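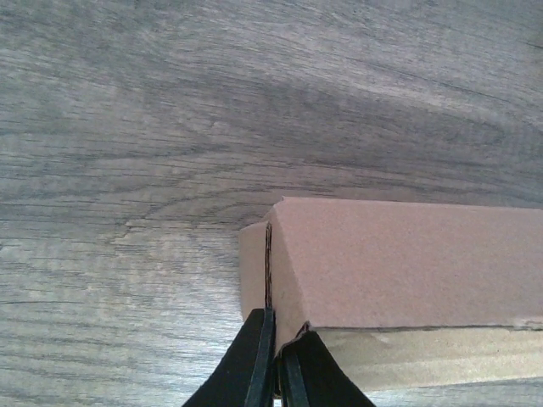 Fingertips were the last thing I thought about when I set up the two-arm bench, and they should have been the first. I'd spent weeks fiddling with speeds and camera angles when most of my trouble was in the few millimetres of finger that touch the job. Cardboard shows you this very quickly! Look at the corner by the right-hand finger, where the board is frayed and you can see a bit of the dark line inside it. A torn corner like that gives a finger something ragged to hold on to, and a fingertip that behaves beautifully on a clean fold can behave quite differently there, so do include a few scruffy boxes in any comparison you make.

What follows is what I've picked up from trying out different fingers and camera positions on folding cartons. It's written for a home or small shared workshop, so no test rigs, just things you can do on a Saturday with a pile of boxes.

Picking fingers

I've had three sets on and off the arms. The Solus ones are soft and wide and very forgiving. The Lisum ones are harder, with a slimmer tip, and they get under a flap nicely but they'll leave a dent if you let them. The third set I printed myself from a drawing Wenceslao Retamal sent me, and they were fine once I'd sanded the tips (do sand the tips).

For pinching a corner I'd go soft every time. For lifting a flap off a flat blank I'd go slim. If you have two arms there's no law that says both must wear the same fingers, and I got on much better once I stopped treating them as a matching pair.

Wipe the pads before each session with a barely damp cloth. Cardboard dust is finer than you'd think, and it builds up until the grip goes off a little at a time and you blame the software. I did this for most of June.

Squeeze less

Start with the force at the lowest setting and come up in small steps until the box stops slipping, then go up one more and leave it. I used to start in the middle and it cost me a lot of corners. Single-wall board doesn't spring back once the middle layer has gone flat, so a crushed box is no good for the next run. Put it in the scruffy pile.

If the box twists when you lift, try moving the grip before you add force. A finger's width nearer the fold usually does it, as the board is so much stiffer there.
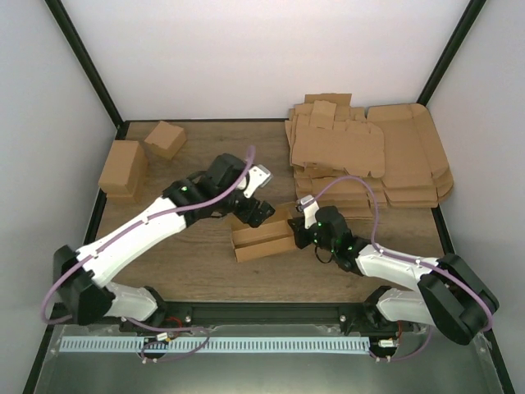
Flaps are the other half of it. Crease every fold by hand once, both ways, before the arms get anywhere near it. A stiff new blank fights back, and you end up comparing how stubborn your boxes are when you meant to compare grippers. I run the back of a spoon along the creases while the kettle boils.

With two arms, let one hold and one push. When I had them both moving together the box would creep along the table, and every run came out a bit different. Now the left arm takes hold and stays put, the right does the folding, and they swap over only when the tray needs turning.

Where to put the cameras

A wrist camera is lovely for the last little bit of an approach. You see the tip meet the board and you can tell a proper pinch from a near miss. It's hopeless for anything else, though – you've no idea what the other arm is up to, and a big plain panel of cardboard can fill half the view. A fixed one looking down over the bench sorts that out. If you can only afford one, buy the fixed one first.

Check the focus on the wrist camera up close, with a box held in the fingers. Mine looked pin sharp across the room and went soft at the distance that mattered. And watch for glare if you've a bright lamp. I turned mine to bounce off a wall and the fold lines came up much better.

Cables

Leave a generous loop at the wrist and then turn every joint as far as it will go, slowly, with your hand near the stop button. Too short and the cable tugs at the end of the reach, which looks exactly like a gripper fault. Areeba Talpur lost a whole weekend to that one and still brings it up.

Keeping score

I do 28 tries per finger set, same fold, same size of box, and write each one down as held, slipped or crushed. I began with 12 and the results swapped round every time I repeated them. You could do 100 if you've the patience and the cardboard, but I haven't got either.

Change one thing at a time. New fingers and a new controller on the same afternoon will tell you nothing at all. I went from the Arabzadeh controller to an Ilden one with the old fingers still on, did my runs, and only then touched the fingers. The Ilden is smoother on slow moves, by the way, and the menus are dreadful.

Label the finger sets with a paint pen on the inside, where the pad won't rub it off, and keep the screws for each set in the same little bag as the fingers. The Lisum screws are a shade longer than the Solus ones and they will go in the wrong holes if you push your luck.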